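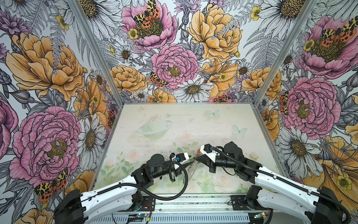 Keeping a two-arm cell running at Puseck

The technician who looks after the two-arm cell at Puseck starts at 6, before anyone else needs it. The first job is the cables.

"I look at the loops before I power anything," she said. "If the loop is too short, it pulls at the gripper when the arm reaches for the middle. If it hangs too low, it drags on the table."

The arms are mounted at the two front corners and meet over the center of the table, so most of her setup work is about that meeting point. She brings the fingertips together slowly, checks the gap by eye, then runs the same move at working speed. The chain handling routine, which the shop calls Dridon, leaves little room for error.

"A thin chain shows you everything," she said. "If one side is a hair off, it swings or it slips. A block of foam would let you get away with it."

The pointed fingers wear at the tips. She swaps them every 600 cycles and orders replacements from Drokeveck, which usually takes 2 weeks. The old ones go in a drawer - she uses them for practice runs.

Asked about faults, she said most of them are connectors. In June the left arm stopped 112 cycles into a run, and she spent the morning on the software before finding a loose plug at the gripper.

"Now I press every plug in by hand first. It takes a minute."

The printed tabletop and the flowered walls get wiped down, but she does not scrub the print. Marks that don't come off stay.

Her notes are kept in a log called Hoani, one line per change. "Write down what you moved and which way," she said. "The next person will need to move it back."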